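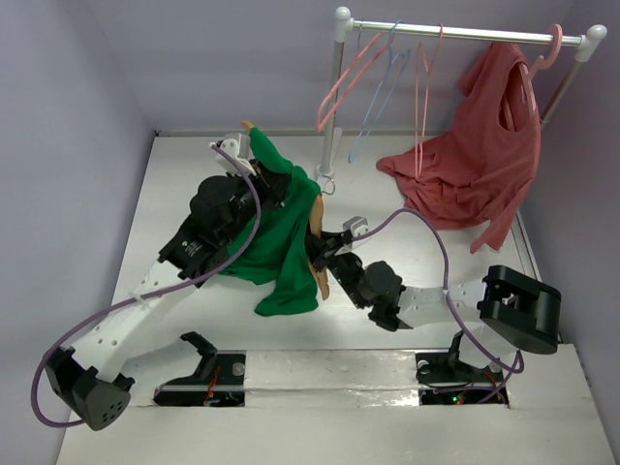

*Kenza Zaki*

## Notes for week 2: getting in and out of a scene change

Welcome back, everyone, and thank you for reading the first half of *The Gosham Ferry* before last session, because it made the talk about Act One so much livelier than I'd dared hope!

We'll spend most of our 90 minutes on scene changes, which beginners tend to leave until the week before opening (I certainly did, my first few shows). An audience will forgive a plain set. They get restless in the dark, though, and a blackout of 30 seconds feels like a very long time when you're sitting in row F with your coat on your lap.

**Words to know**

- *Strike*: to take something off the stage
- *Set*: to put something on it
- *Spike mark*: the bit of tape that shows where a piece goes
- *À vista*: a change done in full view, with no blackout

Mieke Vandenberghe's staging at the Kendotgate is our main case. She had the whole cast carry the furniture, in character, while the fiddle tune from the wedding ran on underneath — so the inn became the harbor before you'd quite noticed. Look at who carries what. The daughter takes her father's chair, and she doesn't bring it back until the last act.

Compare that with the curtain changes in the older Belhaj version, which are lovely in their way but do ask for a lot of patience.

**For next time**

Read Act Two up to the storm. Pick one change and write down, line by line, who moves, what they carry and which cue sends them off. A page is plenty. Sanne Timmermans has the spare scripts if yours has gone missing.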